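Chapter 7
Containers, Storage, and the Household Economy

Key terms: bulk storage, decanting, fill level, first in first out, headspace, open weave, ullage

Before you read
Think of the place in your home where dry food is kept. Who decides what goes there? How long does it usually stay? Keep your answers, as you will return to them in the exercises for Section 7.4.

Introduction

Most accounts of household economy begin with income and end with spending. Storage falls between the two and is often left out. A family that buys rice once a season and a family that buys it once a week may spend the same amount over a year, but their kitchens, their risks, and the way they divide up work will differ a great deal. This chapter looks at how households hold goods between the time they are acquired and the time they are used.

In Chapter 6 we followed the market at Skirkotov from the seller's side of the stall. We saw how prices fell in the weeks after harvest and rose again before planting. Here we cross to the buyer's side. A buyer who can store grain safely is able to buy when the price is low. A buyer who can't must return to the market and accept whatever price is offered that day. Storage is therefore a form of saving, even in households that keep no money in a bank.

Storage also has costs. Containers must be bought or made. Space given to a sack of beans can't be used for anything else. Insects, mold, and damp reduce the amount that can be eaten. In the Osagie household survey, which is used throughout this chapter, 400 households were asked to keep a simple record of what went into storage and what came out. Of these, 27 dropped out before the end. The records that remain show wide differences between homes of similar size and income, and Section 7.2 examines where those differences come from.

Closed and open containers

Containers can be sorted in many ways: by material, by size, by shape, or by how long they last. For our purposes the most useful division is between closed and open. A closed container keeps air, moisture, and pests away from its contents. Jars, tins, sealed drums, and lidded bins belong to this group. An open container lets air pass. Baskets, crates, net bags, and slatted shelves belong to the second group.

Neither type is better in general. Flour stored in an open basket will take up moisture and attract insects. Onions stored in a sealed drum will sweat and rot. The choice depends on whether the goods are dry or still contain a good deal of water, and on how soon they will be used.

The basket deserves attention because it has stayed in use long after cheaper containers became available. Its weight is low for its size. When the weave is open, air can move through the walls as well as over the top. A stiff rim helps it hold its shape when lifted full. Against this, a basket can't hold liquids, is hard to clean when something soft is crushed in it, and will itself take up damp if left on an earth floor. Households near Drarnelau raise their baskets on stones or bricks during the rainy months, a practice described in the case study by Gifty Dogbe in Section 7.3.

Who does the storing

Storage is work, and like other household work it is seldom recorded. Goods must be sorted, dried, turned, and checked. In many of the Osagie records one person did nearly all of this, and that person was often not the one who had paid for the goods. When decisions about buying and decisions about storing are made by different people, mistakes are common. Section 7.4 returns to this problem and introduces a short method for mapping storage tasks.

What this chapter covers

7.1 Storage as saving
7.2 Losses and how they are measured
7.3 Case study: the rainy season at Drarnelau
7.4 Dividing the work of storage
7.5 Review and exercises

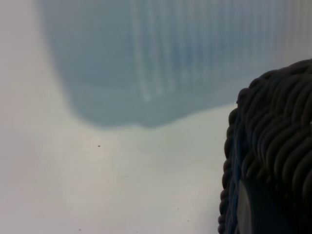
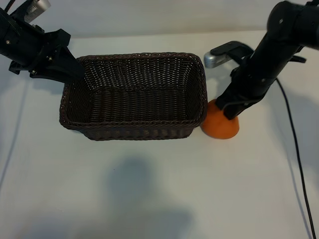
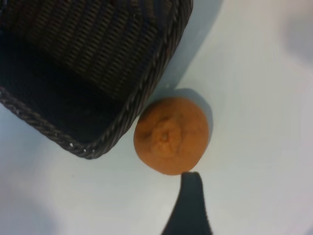 The second and third pictures show a dark woven basket with a braided rim.

Chapter 7 written by Babatunde Ogbonna and Diễm Kiều
Text revised 23/02/2023

7.1 Storage as saving

Suppose a household needs one sack of maize each month from harvest until the next harvest. It has two choices. It can buy every sack at harvest, when the price is lowest, or it can buy one sack a month at the going price. The first choice ties up money early and exposes the grain to loss. The second keeps money free but costs more per sack as the season goes on.

The difference between the harvest price and the later price is called the seasonal price gap. Storing is worthwhile when the gap is larger than the full cost of storage, including containers, space, labor, and the share of grain that spoils. A household with poor containers may find that the gap is used up by losses alone.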